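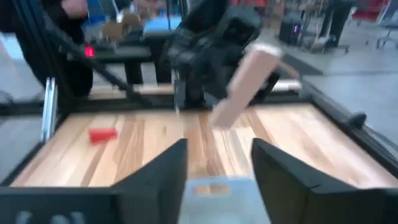
Rotes Klötzchen auf heller Holztischplatte

Mitspielerinnen und Mitspieler gesucht: Testrunden für unser Brettspiel Skendura

Hallo zusammen,

ich bin Kristýna, ich schreibe seit Jahren Regeln für Spiele, die andere Leute erfinden, und jetzt habe ich zum ersten Mal selbst eins (na ja, mit Gergely zusammen) so weit, dass es raus muss. Raus aus unserer Küche, meine ich. Es heißt Skendura, es liegt als Prototyp in einem Schuhkarton, und wir suchen Leute, die es mit uns spielen, bis es quietscht. Wer schon beim Lesen Lust bekommt, kann gleich nach unten zur Anmeldung springen, die anderen kriegen jetzt die lange Fassung – ich fasse mich ungern kurz.

Worum geht es in dem Spiel?

Skendura ist eine Insel, auf der im Herbst der Fährverkehr eingestellt wird. Ihr führt Handelshäuser im Hafen von Furkcombe und müsst vor dem letzten Boot entscheiden, was ihr einlagert und wem ihr was versprecht. Versprechen sind der eigentliche Motor. Man kann sie geben, weiterverkaufen, brechen, und wenn man eins bricht, merkt sich das der ganze Tisch. Im Winter wird dann abgerechnet, und da habe ich schon sehr nette Menschen sehr laut werden hören (Gergely, du weißt Bescheid!).

Es ist ein mittelschweres Spiel. Wer gerne Siedlungs- oder Handelsspiele mag und auch mal eine halbe Stunde über einen Tausch verhandeln kann, wird sich wohlfühlen. Würfel gibt es keine. Es gibt Karten, ein Brett, Warenmarker und eine Wetterleiste, mit der ich noch immer hadere. Die Wetterleiste war früher ein Kartenstapel, davor eine Drehscheibe, und ganz am Anfang hat Gergely das Wetter einfach angesagt. Das war ehrlich gesagt die lustigste Variante, lässt sich aber schlecht verpacken.

Wen wir suchen

Am liebsten eine bunte Mischung. Ihr müsst keine Vielspieler sein! Wir haben im Bekanntenkreis fast nur Leute, die drei Regale voll Spiele haben und bei jeder Aktion sofort rufen, in welchem anderen Spiel das schon vorkommt. Sehr hilfreich, aber davon haben wir genug gehört. Uns fehlen Leute, die an Weihnachten mit der Familie spielen und sonst vielleicht zweimal im Jahr. Uns fehlen auch Leute, die Regeln hassen. Wenn du zu denen gehörst, die beim Erklären nach dem zweiten Satz »Komm, wir fangen einfach mal an« sagen, dann bitte, bitte melde dich, für dich schreibe ich das Heft nämlich gerade um.

Ein paar Dinge sollten schon passen:

– Du bist mindestens 18.
– Du kannst so viel Deutsch, dass du einen Kartentext lesen und am Tisch verhandeln kannst. Perfekt muss das keineswegs sein, meins ist es auch nicht.
– Du kannst verlieren, ohne dass wir hinterher die Möbel rücken müssen.
– Du sagst deine Meinung, auch wenn sie wehtut. »War nett« hilft uns leider gar nicht weiter.

Paare, Freundesgruppen, WGs: sehr gern, schreibt einfach dazu, ob ihr zusammensitzen wollt oder lieber getrennt. Manche Paare wollen nach der ersten Partie Skendura übrigens lieber getrennt sitzen.

Wer farbenfehlsichtig ist, bitte unbedingt melden. Unsere Marker unterscheiden sich bisher nur durch die Farbe, die neuen Symbole sind gerade in Arbeit, und die möchte ich mit Leuten ausprobieren, die sie wirklich brauchen. Dasselbe gilt für alle, denen kleine Schrift Mühe macht. Unsere Karten haben kleine Schrift. Ich weiß das.

Wie so ein Abend läuft

Wir treffen uns im Hinterzimmer vom Café Dobos, das Zsolt Bárány uns überlässt, solange wir nachher die Stühle wieder nach vorn tragen. Los geht es am frühen Abend. Erst Ankommen, Getränk holen, Jacke irgendwohin. Dann bekommt ihr das Regelheft in die Hand und wir sagen erst mal nichts. Das ist der Teil, vor dem sich manche fürchten, und für mich ist er der wichtigste: Ich will sehen, wo ihr hängen bleibt. Ich sitze mit Notizblock daneben, beiße mir auf die Zunge und schreibe mit. Wenn es gar nicht mehr geht, hilft Gergely.

Das Heft hat derzeit rund 4.000 Wörter und ist damit für meinen Geschmack viel zu lang. Wenn ihr mir Absätze zeigt, die ihr überblättert habt, male ich da mit Freude einen dicken Strich durch.

Danach wird gespielt. Eine Partie zu viert füllt den Abend gut aus, zu zweit geht es deutlich flotter, und ob es zu sechst überhaupt Spaß macht, wollen wir ja gerade herausfinden. Zwischendurch unterbrechen wir euch so wenig wie möglich. Ihr dürft laut denken, schimpfen, Regeln falsch verstehen und einfach so weiterspielen – ein paar der besten Ideen im Spiel sind so entstanden. Dass man ein Versprechen weiterverkaufen kann, war zum Beispiel ein reines Missverständnis von Barış Kahraman, der damals felsenfest behauptete, das stehe so im Heft. Stand es nicht. Jetzt schon.

Am Ende gibt es einen Fragebogen (eine Seite, Vorder- und Rückseite, Kugelschreiber sind da) und eine kleine Runde, in der jede und jeder etwas sagen kann. Wer lieber nur schreibt, schreibt nur. Und wer am nächsten Morgen unter der Dusche den Satz findet, der ihm am Abend gefehlt hat, schickt ihn mir per Mail hinterher. Diese Mails sind oft die besten.

Was ihr davon habt

Geld leider keins, das sage ich lieber gleich. Wir sind zwei Leute mit einem Schuhkarton, und der Kleinverlag Wutton, der Interesse angemeldet hat, zahlt erst, wenn es einen Vertrag gibt. Aber:

Getränke und etwas zu essen gehen auf uns. Zsolt macht seine Linsensuppe, die geht auch vegan, und meistens steht noch Kuchen herum. Unverträglichkeiten bitte bei der Anmeldung dazuschreiben.

Alle, die mindestens 2 Abende mitmachen, stehen später namentlich im Regelheft, wenn sie das möchten. Falls das Spiel wirklich erscheint, bekommt ihr außerdem ein Exemplar, das verspreche ich hiermit öffentlich, und wer Skendura kennt, weiß, was gebrochene Versprechen kosten.

Fahrtkosten können wir für Leute mit kleinem Geldbeutel übernehmen, solange es sich um Bus und Bahn handelt. Einfach fragen, ohne Begründung und ohne Nachweis, die Fahrkarte reicht.

Extra gesucht: jemand fürs Protokoll

Neben den Mitspielenden brauchen wir noch eine Person, die an möglichst vielen Abenden dabei ist und mitschreibt, während ich am anderen Tisch sitze. Das wird bezahlt, als kleine Aufwandspauschale von 49 Euro pro Abend. Du solltest schnell tippen oder lesbar schreiben können, ein gutes Ohr haben und es aushalten, dass du selbst in der Zeit nicht spielst. Mir ist egal, was du gelernt hast. Benedito Portela, der das bei unseren ersten Runden gemacht hat, ist gelernter Optiker, und seine Protokolle lese ich heute noch gern, schon wegen der Randbemerkungen. Er ist inzwischen umgezogen und hinterlässt eine Lücke und einen sehr guten Kugelschreiber.

Wenn dich das reizt, schreib mir ein paar Zeilen über dich. Einen Lebenslauf brauche ich nicht. Lieber wäre mir eine halbe Seite über einen Streit, den du mal an einem Tisch miterlebt hast, egal worüber, und zwar so geschrieben, dass ich beide Seiten verstehe.

Wann und wie lange

Wir wollen im Frühjahr anfangen und im Juni fertig sein. Die genauen Termine lege ich fest, wenn ich weiß, wer wann kann, deshalb fragt die Anmeldung danach. Du musst nicht jedes Mal kommen, ein einzelner Abend ist völlig in Ordnung. Nur wenn du zugesagt hast und doch verhindert bist, sag bitte kurz Bescheid, auch noch in letzter Minute. Zu dritt statt zu viert ist bei Skendura ein ganz anderes Spiel, und dann baue ich gern vorher um.

Das Hinterzimmer ist ebenerdig erreichbar, die Toilette leider nur über eine Stufe. Wenn das für dich ein Problem ist, melde dich trotzdem, wir haben schon einmal mit einer Rampe gearbeitet und bekommen das wieder hin. Hunde dürfen mit, sofern sie keine Marker fressen.

Was mit euren Angaben passiert

Meine Notizen und die Fragebögen bleiben bei Gergely und mir. Ich notiere am Tisch nur, auf welchem Platz jemand sitzt, Namen lasse ich weg. Ton- oder Videoaufnahmen machen wir an den Abenden keine. Dem Verlag zeigen wir höchstens eine Zusammenfassung. Einzige Bitte an euch: Stellt keine Fotos vom Prototyp ins Netz, vor allem nicht vom Brett. Die Zeichnungen darauf sind von mir, mit Filzstift, und sollen so niemals an die Öffentlichkeit.

Anmelden

Schreibt eine Mail mit dem Betreff »Skendura« oder gebt einen Zettel am Tresen im Dobos ab, Zsolt legt ihn mir in die Schublade. Ich brauche:

– euren Namen und wie ich euch erreiche
– welche Abende grundsätzlich gehen und welche nie
– wie oft ihr so spielt, und was zuletzt
– Essen, Augen, Treppen, Hund: alles, was ich wissen sollte

Ich antworte allen, auch wenn es mal ein paar Tage dauert. Sollten sich mehr melden, als wir Stühle haben, machen wir eine Warteliste, und die arbeite ich der Reihe nach ab. Fragen vorab sind jederzeit willkommen, auch solche, die euch albern vorkommen. Und leitet den Aufruf gern weiter, besonders an die Schwester, den Nachbarn oder die Kollegin, die immer behauptet, sie könne mit Brettspielen nichts anfangen!

Bis bald am Tisch, ich freue mich riesig auf euch
Kristýna Rusnák (und Gergely Kocsis, der gerade Karten zuschneidet)

23. März 2023

Weitere Aufrufe und Gesuche
Chorprojekt sucht tiefe Stimmen, auch ohne Notenkenntnisse
Aushilfe für den Tresen im Café Dobos gesucht
Wer liest mit? Neuer Lesekreis für Reiseberichte
Nähtreff: noch Plätze an den Maschinen frei
Mitfahrgelegenheit zur Spielemesse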